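Home | Reviews | Arms | Grippers | Contact

Koltham Two-Arm Kit: A Few Weeks of Sharing a Table With It

By Adaeze Shehu

The Koltham came in December, in 2 boxes, with 152 screws and a manual that covers perhaps half of them. Assembly took me 6 hours. The arms are pleasant company once they're bolted down. The jaws close squarely, and they cope with soft, crumpled stuff better than my old Faltens ever did, provided both arms go in slowly and agree on who's first. 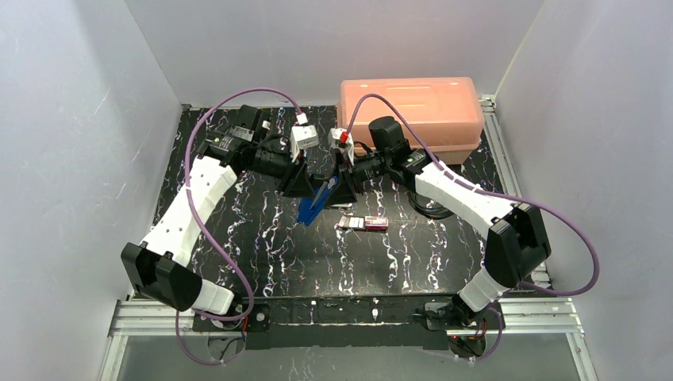

Efe Olatunji wrote in to say his pair drifted after a long session and needed zeroing before the jaws would meet again. Mine drift too. I now zero them before coffee, and the coffee has improved.

Cables are my main gripe. The purple ones loop wide of the arms, and I plan every reach around them the way you'd plan around a cat. Small items near the middle are fair game for either gripper, and the software settles the argument by stopping both.

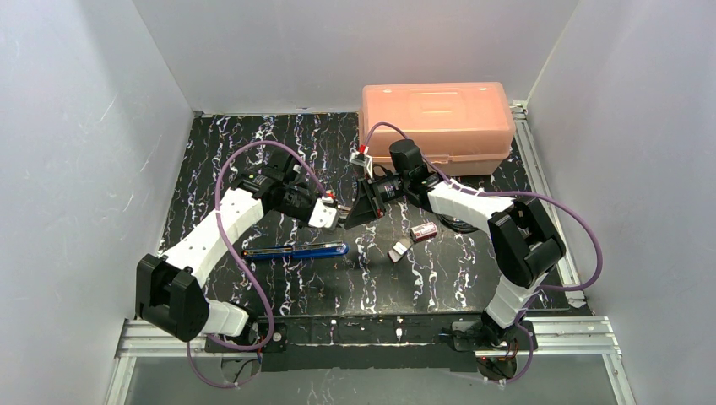
Should You Buy It?

If you want two arms and have a free table, yes. The Fonent controller costs extra and is worth it. Skip the carrying case.

Last updated: 01/01/2024

Related reviews
Bittencourt wrist camera, second look
Falten jaws after 22 weeks
Fonent controller: the quiet one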